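Eine Jacke mit Kapuze legt man am besten auf dem Bett zusammen. Der Tisch ist meist zu schmal, und auf einem glattgezogenen Bezug bleibt der Stoff liegen, wo man ihn hinlegt.

## Zuerst die weißen Tücher

Dünner, weißer Stoff kommt vor der Jacke dran, sonst fehlt nachher der Platz.

1. Den Stoff an einer Naht oder am Saum greifen und anheben.
2. Verdrehte Stellen aushängen lassen, nicht ziehen.
3. Ablegen und von der Mitte nach außen glattstreichen.
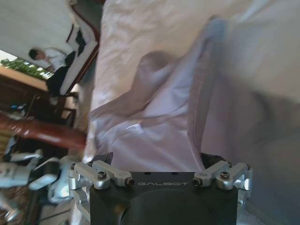 Gerrit Stevens schreibt dazu, er greife immer zwei Ecken gleichzeitig und schüttle einmal kräftig, das spare ihm das halbe Glattstreichen. Bei festem Stoff geht das gut. Halb durchsichtiger verdreht sich dabei gern wieder – dann lieber langsam an der Naht entlang.

## Dann die Jacke

Die Jacke kommt ans Fußende, mit dem Saum zur Bettkante. So muss man sich nicht über die Matratze beugen. Die Kapuze zeigt zum Kopfende, die Ärmel liegen seitlich an. 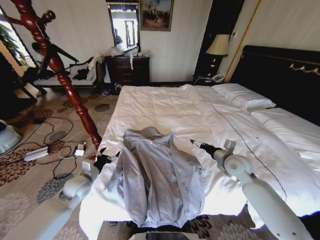
Jetzt den Reißverschluss schließen, falls vorhanden, und die Kapuze flach nach unten auf den Rücken klappen. Beide Ärmel gerade nach innen legen, dann die Seiten um ein Drittel einschlagen. Zum Schluss den Saum bis zum Kragen hochfalten, bei dicken Jacken in zwei Schritten.

Für den Koffer rolle ich sie vom Saum her auf. Im Schrank bleibt sie flach, mit höchstens 4 Stück übereinander.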